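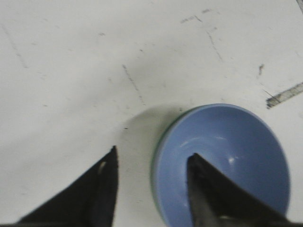 Jagadeesh Poduval wrote to me after the last post to say that I was being unfair to cheap bowls, that his have been through the dishwasher every night for 6 years, and that if I only want one bowl I should stop reading reviews and go buy one. Fair enough. He also thinks the phrase "everyday bowl" was made up by people who sell bowls. I'm with him there.

But I had already started down this road in March, so let me finish. The claim I keep running into is that one good bowl can replace a whole cupboard. The Clirkdale catalog says it. The Lavard people say it too, with a nicer font and a price of 80 dollars. You're supposed to eat cereal from it, toss a salad in it, beat eggs in it and then put it out with fruit for guests. I don't know who these guests are.

I tried living that way for three weeks. Cereal, fine. Soup, fine, and a deep bowl does keep it hot longer than the wide flat kind I grew up with. Salad was a mess. Any bowl small enough to eat breakfast from is going to throw lettuce on the table when you toss it. Eggs were okay if I went slowly, and I don't go slowly in the morning.

Then there's the counter space argument. Supposedly owning less gives you your kitchen back. I got rid of four mixing bowls that lived inside each other and took up the room of one, so I can't say I noticed.

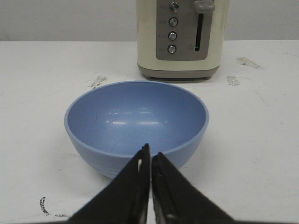 Color is the other thing I get asked about, and I have less patience for it than I should. Wiltilard sells a chart of which shades "calm" a breakfast table. Please. I do like a pale blue bowl on a white table, and it looks perfectly good in front of a cream toaster, but I wouldn't call that calming, and I wouldn't throw out a toaster to get there. What I'd look at before the color is the rim. A slightly thick one is easier to hold on to with soapy hands. Ridges low down on the outside look nice enough, though I've read that they improve your grip and I have my doubts, as I've never picked up a bowl by its lower half.

My sister swears by her Naidu set, and she paid close to nothing for it at a yard sale. She has chipped one. She still uses it for keys.

So I'm keeping one bowl for eating and I've asked for two of the mixing bowls back from the neighbor who took them. She wants to hang on to the big one until after her nephew's birthday. If anyone has used an 80 dollar bowl for longer than a year and can tell me what the money went to, the comments are open. Photos of salads don't count.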